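LIS 214 Describing and Finding Sources
Unit 5 handout: Searching a subject database
Instructor: Kazuhiro Takeda
Revised July 2019

Bring this handout to both lab sessions. The exercise at the end is due at the start of Unit 6.

1. Before you search

Write your topic as one sentence. Underline the words that carry the meaning and leave out words such as "effect," "role" and "impact," which appear in too many records to be of use. Most topics reduce to two or three concepts. Give each concept its own column on a sheet of paper and list other words for it underneath, including older terms and British spellings.

Sample topic: How do small public libraries decide which local newspapers to keep?
Concept A: public libraries, town libraries, branch libraries
Concept B: newspapers, local press, weeklies
Concept C: retention, weeding, deselection, preservation

2. Keyword and subject searching

A keyword search looks for your word anywhere in the record. A subject search looks only in the field where an indexer has assigned terms from a fixed list. In Momari the list is under the Terms tab. In Divow you have to open a full record and read the terms at the bottom.

Start with keywords. Find two records that fit your topic well and note their subject terms. Then run the search again with those terms. Students often skip the second search and lose good material that way.

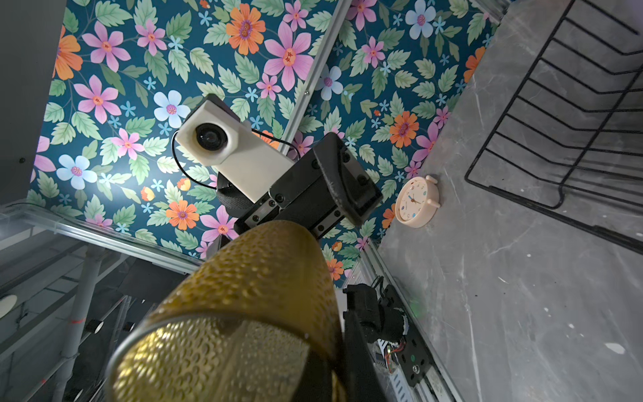 Gold hammered-texture cylinder in a black gripper, with floral wallpaper behind.

3. Combining terms

OR goes between words in the same column. AND goes between columns. Put parentheses around each OR group:

(newspapers OR "local press" OR weeklies) AND (retention OR weeding OR deselection)

Without the parentheses, Divow reads from left to right and Momari handles AND first, so the same line gives different results in the two databases. Use NOT sparingly. It removes every record that mentions the word, even in passing.

Truncation: librar* finds library, libraries, librarian and librarianship. Do not cut a word too short. Phrase searching needs straight quotation marks. Quotation marks pasted from a word processor may be ignored.

4. Too many or too few

When we ran the newspapers search in class in April, the first attempt returned 1197 records. Adding Concept A and limiting to the subject field brought it under 300. You can screen that many by title in one sitting.

If you have too many: add a concept, move one term to the subject field, limit by date.
If you have too few: drop a concept, add synonyms, check spelling, remove the full-text limit.

The full-text limit hides articles the library can get through interlibrary loan. Leave it off until the end.
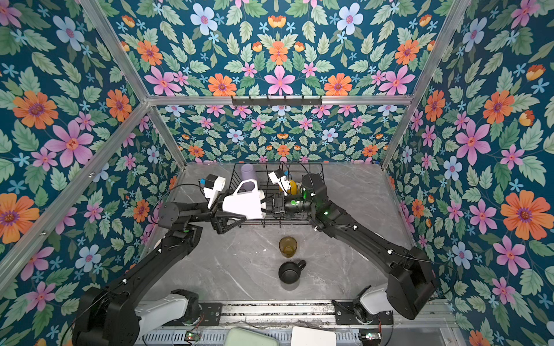

Two robot arms at a black wire dish rack on a gray marble-patterned tabletop.

5. Keeping a search log

Record the database, the exact search line, any limits, the date and the number of results. Copy the line from the search history screen and do not retype it. A plain table is fine. Yuzuki Nomura's guide to search logs is on reserve at the desk under Foratance; read the chapter on revising a search.

6. Exercise

Choose your own topic. Run it in Divow and in Momari. Hand in your concept table, your log with at least four searches, and a paragraph explaining which change helped the most. List five records in the citation style used in Unit 3.

Reading for Unit 6: Kudo packet, first half.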